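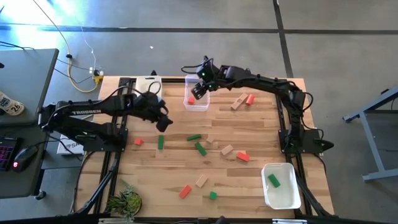 Bereket Abdella wrote to ask whether the Skarnidon recorder is worth paying for if you already have two arms and a table, and whether the demonstrations it saves are good enough to train on without a week of cleanup. My short answer is yes to the first and mostly yes to the second. The long answer follows.

Skarnidon is recording software for two-arm teleoperation. You start an episode with a foot pedal, drive the arms through the task, and tap again to stop. It saves joint positions, gripper positions and the camera streams on one clock. I ran version 5 on a pair of Trossen arms mounted on a wood-topped table, with colored blocks to be sorted into a clear container and a white bin. Sorting blocks is dull work, but it shows up timing faults quickly.

I recorded 1,915 episodes in March. Of those, 171 had to be thrown out. Most were my own mistakes: a dropped block, a grasp that took three tries, a pedal pressed too early. The rest were dropped camera frames, and nearly all of those came before I moved the cameras to separate USB controllers. The manual mentions this in a footnote. It should be on the first page.

The review screen is the best part. It plays episodes back at four times speed, and one key marks each as keep, discard or look again. I got through a full day's recording in under an hour. The older Puvport tool I used before made me open every file by hand.

Scene variation is handled less well. Skarnidon has a prompt that tells the operator to move the objects between episodes, but it only says "rearrange." Left to myself I kept putting the blocks in the same few places, and the first policy I trained did poorly near the table edges. I ended up printing layouts from a random script and following those. Jakby has this built in, and I missed it.

Export was fine. The files loaded into our training code after I renamed two fields. Gripper values are stored in meters for one arm model and as a fraction for the other, so check yours before you merge older data.

Support answered me twice, both times within a day. The license costs 186 a month per station, with no discount for a second one.

I would buy it again for a single station. For several operators on different tasks, try Jakby first and compare the layout prompts.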